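Tidying up, by machine: where things stand

Readers who came to the July open evening asked the same thing more than any other. Can a machine do the tidying yet? We promised a proper answer in the newsletter, so this item is longer than usual. The short version is that a machine can do some of it, slowly, on a table, with things it has met before. A whole bathroom shelf or a child's bedroom is still a good way off.

Over the past few months the Odville workshop has been working on small household objects. The group there, led by Enikő Hegedűs, chose chores that most people do without thinking. A brush goes back in its basket. A cup goes back on its saucer. A sock goes in with the other socks. None of these needs strength and none needs speed. They do need a hand that can tell where a thing is, which way round it lies and how hard to hold it.

Why a hairbrush

The hairbrush has turned out to be the most useful item in the cupboard, and the most annoying. A block or a tin has flat sides and sits still. A brush has a handle that is heavier or lighter than the head depending on the make, and it rests at a tilt on its bristles. Push it a little and it swings round. If it is lying bristles down it stands a bit proud of the table, and if it is lying on its back the whole thing rocks.

Then there are the gaps. Vented brushes have a head that is mostly open space, and a vision system has to decide where the brush ends and the table begins. People do this at once. The software often picks out one solid part and treats it as a separate object, then plans to pick up that part alone. In the early trials this was the most common fault in the log.

The soft plastic ones bring a further problem. Grip them too lightly and they slip, and grip them too firmly and the head bends, so that the brush is no longer the shape the software expects. Enikő's notes say that holding across the width of the head is steadier than it looks, provided the two fingers meet it at the same height. Holding by the handle is what a person would do, but the head then drops and has to be brought level before it can go anywhere.

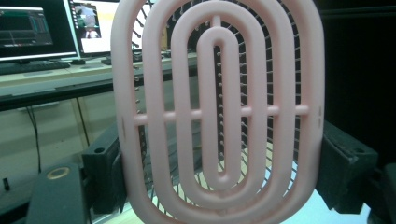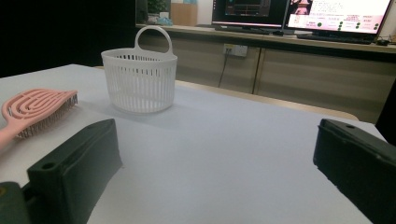

What the task involves

The brush and basket job is written up on a single sheet. The brush starts on the table, in any position within reach. It must end up inside the basket, and the basket must still be standing. The handle of the basket counts as an obstacle, and touching it is allowed but knocking the basket over is not. There is no time limit, though anything over a minute and a half is marked as slow.

Teaching comes first. A person carries out the job with a hand-held gripper that has a camera on it, again and again, moving the brush and the basket between goes. The recordings are then used to train the arm, which has the same kind of fingers. It is dull work. One person can do a morning of it before they start to get careless, and careless recordings teach careless habits. The group now changes over every hour and keeps a note of who did which batch.

The latest results

The arm was given 100 attempts at the brush job with the brush it had been trained on. It completed 81 of them. Most of the failures came at the end of the movement, with the brush catching on the rim and falling outside. In 6 attempts the basket went over. The rest were poor grips, where the arm lifted, lost the brush and did not try again.

That last point matters more than the score. A person who drops a brush picks it up. The arm, as it is set up now, carries on to the basket with empty fingers, opens them and reports that it has finished. Work on this has begun. The fingers can sense how far they have closed, and if they have closed completely there is plainly nothing between them. Getting the arm to go back and look again is harder than it sounds, as the brush may have landed in a position that never came up in the recordings.

With brushes it had not seen before, the arm managed 46 attempts in the same number of goes. A flat wooden brush gave it little trouble. A round one with bristles on all sides was the worst, rolling away at the first touch. Nothing was changed between the two sets apart from the brushes.

The average successful attempt took just under a minute. Most adults do it in two or three seconds and would not call it a chore.

What about the shop floor?

Several of you work in packing or in stockrooms and wanted to know whether any of this reaches you. Winow, the mail order firm on the trading estate, has been trying an arm on one bench since the spring. It puts boxed goods of the same size into trays, and it does that well enough to be left running through the afternoon. The firm has not tried it on loose goods. Their bench manager told us that a mixed tote, with combs, bottles and things in bags all tipped in together, is still sorted by people and will be for the time they can plan for.

Griva, who repair small appliances, looked at a similar arm and decided against it for now. Their parts come in too many shapes, and the person feeding the machine would have been as busy as the person doing the job by hand. They are interested in the grip sensing and have asked to be told how it goes.

So the pattern is fairly plain. Where the objects are all alike and arrive in a known place, machines are already doing useful work. Where they vary, the machine needs watching, and the watching takes someone's time. A home is nearly all variety. It also has pets, stairs, poor light and people who leave things where they were not yesterday.

Costs and safety

We were asked about price and can't give a useful figure. The arm at Odville was put together from parts, and nobody has tried to work out what one would cost to buy with a guarantee and someone to mend it. On safety, the arm is set to move slowly and to stop on contact. It is switched off when visitors are near the table, and that will stay the rule.

What comes next

The autumn plan has two parts. The first is recovery after a dropped object, as described above. The second is putting more than one thing in the basket, starting with a brush and a comb. The second item has to go in without pushing the first one out, and the software must understand that a basket with something in it is still a basket.

The Szilágyi room will be open for demonstrations again once the new recordings have been made. Visits start at 6 in the evening and last about an hour, with time for questions. Old hairbrushes are very welcome, in any shape or colour, so long as they are clean. Please leave them at the front desk with a note of the make if you know it.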